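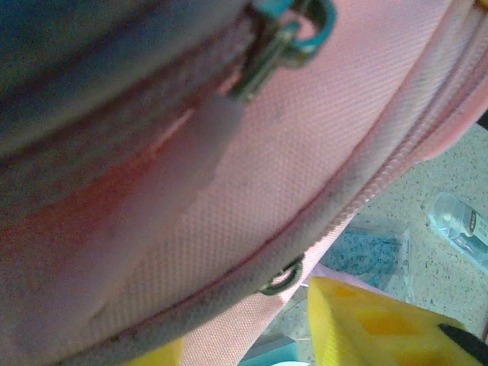 7 min read

Zippers on school backpacks pick up dirt faster than the rest of the bag. The tape is usually a light fabric, it sits where hands go, and it has ridges that hold on to whatever lands there. Pink, cream and pale gray bags show it first. You can clean one at the kitchen sink in an evening without putting the whole bag through the wash.

I do our bags twice a year, once in July and once in the winter. The method hasn't changed much, except that I gave up on bleach after it left a pale spot on a red gym bag.

Empty it first

Take everything out, including the things you think you will work around. Open every pocket. Books go in one pile and small items in another, so that nothing gets wet and nothing gets lost. Turn the bag upside down over a trash can or the back step and shake it. Then run the crevice tool of the vacuum along the bottom seam and into the corners of the front pocket, where pencil shavings and crumbs pack down hard.

Check for a care label, most often sewn into a side seam inside the main compartment. If it says spot clean only, follow that and skip the section on washing the whole bag.

Lay the bag flat

A bag is much easier to clean lying on its back on a table than hanging from a hook or balanced on your knees. Put it down with the front pockets facing up and pull the straps out to the side or toward you so they aren't bunched underneath. Put an old towel down if the table has a finish you care about.

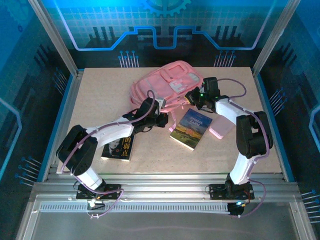 Pink backpack flat on its back, straps pulled forward, one book in front of it and another off to the left.

Leave the books well clear once the water comes out. A paperback cover will curl from a damp sleeve, never mind a spill.

What you need

A bowl of lukewarm water
Dish soap, the plain kind
Baking soda
An old toothbrush, soft or medium
Two white cloths
Cotton swabs
A candle stub or a bar of plain soap for the zipper teeth

Use white cloths because a colored one can leave dye on a light bag. I use a Sallel nail brush in place of the toothbrush on large areas, but any small brush will do.

Clean the zipper tape

Close the zipper all the way. This keeps the tape flat and keeps dirty water from running inside.

Brush it dry first. Go along the track from one end to the other with short strokes, away from the teeth. A good part of the gray is loose dust and will come off now. If you wet it first you make mud, and the mud goes into the weave.

Put a few drops of dish soap in the bowl and dip just the tips of the bristles. Work on a short length at a time, a hand's width or so, and wipe with a damp cloth before you move on. The curves at the corners of the bag are the worst because the tape bends there and the ridges close up. Bend the rim back with your thumb to open them, then brush along the groove.

For marks that stay, mix two spoonfuls of baking soda with enough water to make a paste. Dab it on, leave it for 25 minutes, brush lightly and wipe it away with clean water. Wipe again. Baking soda left in a seam dries white and looks like a new stain.

Getachew Degefa, who repairs luggage in Dastthorpe and has looked at a lot of my zippers, uses shaving foam on tape with greasy marks. I tried it on a lunch bag and it did work, though it took a lot of rinsing.

The pull and the slider

Metal sliders go dull and can leave a dark line on the fabric they rub against. Clean them with a cotton swab and a little soapy water, then dry them right away. Don't use metal polish. It gets onto the tape and won't come out.

If the pull has a plastic or rubber tab, scrub both sides and the inside of the opening. Dried food collects there. Check that the tab is still firmly attached. A split one can be replaced with a loop of cord until you find something better.

When the zipper is dry, rub the candle stub along the teeth and run the slider back and forth. Wipe off any crumbs of wax.

Pale patches on the fabric

A whitish patch on a colored bag can be one of several things, so test before you scrub. Brush it dry. If it lightens or powders, it is likely chalk, dried soap or glue. A damp cloth will take care of the first two. School glue softens if you hold a warm wet cloth on it for a few minutes, and then it can be lifted off with a fingernail or the edge of a spoon.

If nothing changes when the patch is wet, the color may be worn or bleached. Leave it. More brushing roughens the weave and makes the spot bigger.

Fine woven polyester takes gentle brushing well, but follow the direction of the weave and don't press. Do a trial spot near the bottom if the bag is new to you.

Washing the whole bag

Only if the label allows it. Cold water, gentle cycle, a small amount of liquid detergent, no softener. Close the zippers, tie the straps together loosely and put the bag inside an old pillowcase. Rowena Barredo, my neighbor, washes hers by hand in the bathtub instead, and her bags have kept their shape better than mine.

Drying

Press the wet parts with a dry cloth and then open every zipper. Hang the bag upside down by the bottom corners if you can, or stand it open over the back of a chair. Keep it off the radiator — heat can warp the lining and the plastic buckles. A spot-cleaned bag is normally dry by morning. A washed one can take almost 2 days in cold weather, longer in the padded straps. Feel the padding before you pack it again.

Putting things back

Heaviest books go against the back panel, thinner ones in front. Pencil cases and other small cases go in the front pocket or on top. If a pen has leaked before, keep pens in a zip-top bag for a while.

A quick brush along the zippers every few weeks will hold off the next full cleaning. We keep the toothbrush in a jar by the back door, marked BAGS in permanent ink after somebody put the first one back in the bathroom.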